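Ferel Kitchens is a food company in Erwood that makes dry spice blends for restaurants and small shops. It has 39 employees and sells almost 500 blends, most of them in small batches.

Until February 2021 all measuring was done by hand. Workers on the blending line poured and weighed spices for a full shift, and sore wrists were a common complaint. The company then began moving the pouring work to robot arms. No jobs were cut, but nine workers changed duties - most went to recipe setup, cleaning and checking. Witold Lis, a former line worker, now trains the others. Some employees have said the new work is easier on the hands but more lonely.

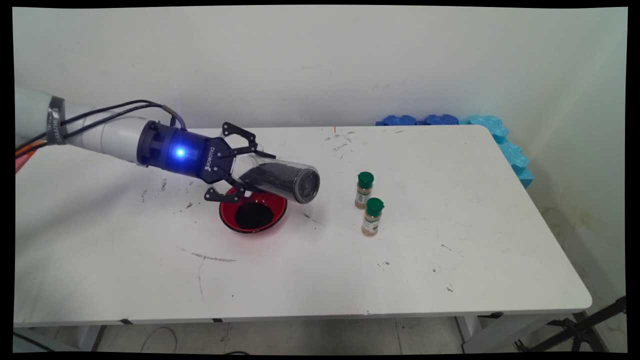
A robot arm holding a clear container of dark grains over a red bowl

Larger orders, those above 1,000 jars, are still filled on an older machine line.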